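How Do You Teach a Robot to Pour?

My name is Judit Szűcs, and I have a job that makes my nephew very jealous. I show robots how to do chores! Some days I hold the robot's hand and move it myself. Other days I sit in a chair across the building and drive it by remote control. And a lot of the time, the robot I'm driving lives inside a computer, in a kitchen and dining room that somebody built out of math.

We call our computer house Pomo. It has a table, chairs, bowls and cups, and when I drop something in there I don't have to get the broom.

Pouring practice in Pomo:
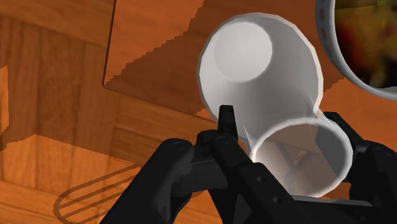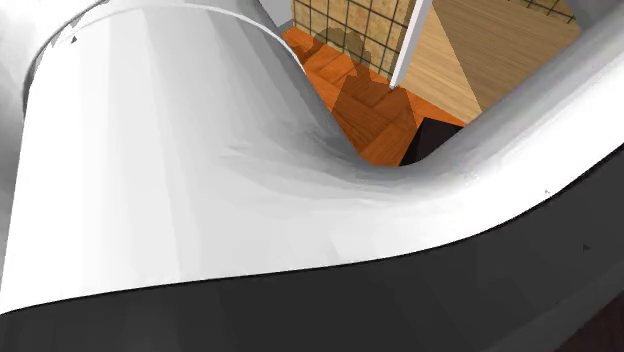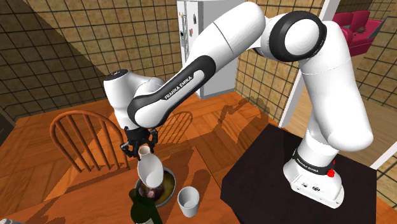

OK, so let's talk about how you would teach somebody to pour. If I wanted to teach you, I could just say, "Pick it up and tip it over the bowl." You already know what a bowl is. You know how tight to squeeze. You know you should get over the bowl BEFORE you tip (I hope!).

A robot doesn't know any of that. I could try writing it a huge list of instructions, like "move left this much, now turn this much," but then what happens if the bowl gets moved over by the width of your thumb? The list is wrong and the floor gets lunch.

So I show it what I mean. There are two ways I do this.

The first way is by hand. This one works with a real robot arm, the kind you can touch. We switch it into a soft, floppy mode, and I grab it near the wrist and push it where I want it to go. Have you ever had a coach or a grandparent hold your hands around a bat, or a paintbrush, and move them for you? It's a lot like that. The robot has sensors in its joints, which are its elbows and shoulders and wrists, and they keep track of every bend while I push.

The second way is by remote control, and the grown-up word for it is teleoperation. (Tele means "far away," same as in telephone.) I hold a controller called a Gridum. When I move my hand forward, the arm goes forward. When I twist my wrist, the robot twists its wrist, and when I squeeze the trigger the gripper closes. This is how I work in Pomo, because you can't reach into a computer and grab an arm. I've tried pointing at the screen very hard and it doesn't help.

My first pour was terrible. I tipped way too early! My friend Rok Papadopoulos was watching over my shoulder and he laughed so much he had to sit down. The hard part is that I can't feel anything. When you pick up a cup, your fingers tell you if it's slipping. With my controller I only have my eyes, so I go slowly and look from more than one side.

Now here comes the part that takes patience. One pour isn't enough. If I only show the robot once, it may think the bowl always sits in that exact spot, forever. So I pour again with the bowl somewhere else. Then again with the cup turned a little. Back in November I did 123 pours, and then Tassanee Khamphan took a turn and we got up to 129 before we went home. Her pours look different from mine. She swoops! That's good for the robot, who gets to see that there's more than one fine way to do it.

Each of those tries is called a demonstration, or "demo." The computer saves what the robot's cameras could see along with how the arm moved. Then a learning program goes over all the demos and looks for what goes with what. When the bowl looks like it's over there, the arm usually goes over there. When the hand is above the bowl, the wrist usually tilts. After lots of practice, we let the robot try by itself while I keep my hands off the controller, which is harder than it sounds.

Do you want to try teaching a robot at home? Get a friend, a plastic cup and a bowl, and a few dry beans. Your friend is the robot and wears a blindfold. Stand behind them and move their arm by the wrist until they've poured the beans into the bowl. Then swap the game around. Don't touch them at all, and only use the words left, right, up, down, tip, open and close.

Which one made the bigger mess? At our place it was the second one, and I was still finding beans under the couch when my nephew came back the next week and wanted to play it again.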